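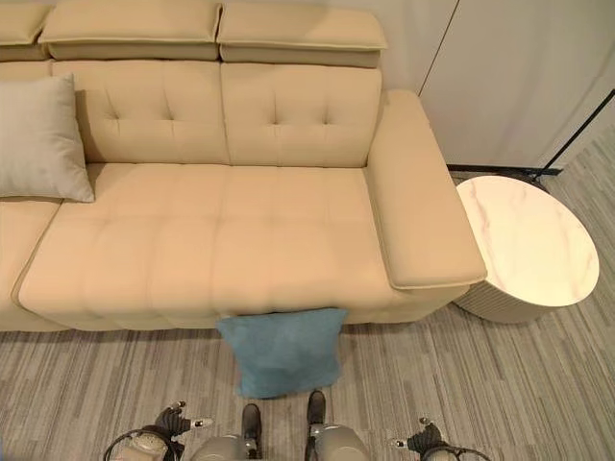 Stop hanging the labels so low

Monday, December 20, 2021
by the Wornby arts desk

Went to the Requena show at Hodgate on Saturday. Second visit. First time I gave up after two rooms, too crowded, and I thought it was me being tired. It wasn't me. It's the labels.

They're at knee height. Small gray type on a slightly lighter gray wall. So you get a line of people bending over in front of every painting, and behind them another line of people waiting to look at the painting, which they can't, because of all the bending. $20 to get in. $30 if you want the drawings upstairs too.

And the paintings are good! The big river ones especially, all that mud color and then one stripe of orange. I wanted ten minutes with those. Got maybe two.

I know the argument. Labels distract, let the work speak, etc. Fine. Then leave them off and hand me a sheet of paper at the door. I'd take that. Plenty of small galleries do it and you can read it later at home with your shoes off. What you can't do is write 200 words per picture and then hide them down by the baseboard like your embarassed.

Also the words themselves. "Interrogates the domestic." Does it? It's a kitchen. A very well painted kitchen, with terrific light on the sink, and I would have liked to know when she painted it and where. The label didn't say. Inventory number though, they had room for that. 2619. Thanks.

The Romo show back in March got this right. Title, year, two plain sentences, eye level, black on white. People read it, looked up, and moved along when they were ready. Quiet rooms. I went around twice and didnt notice the labels once.

Requena runs through the end of January. Go on a weekday, early, and start upstairs.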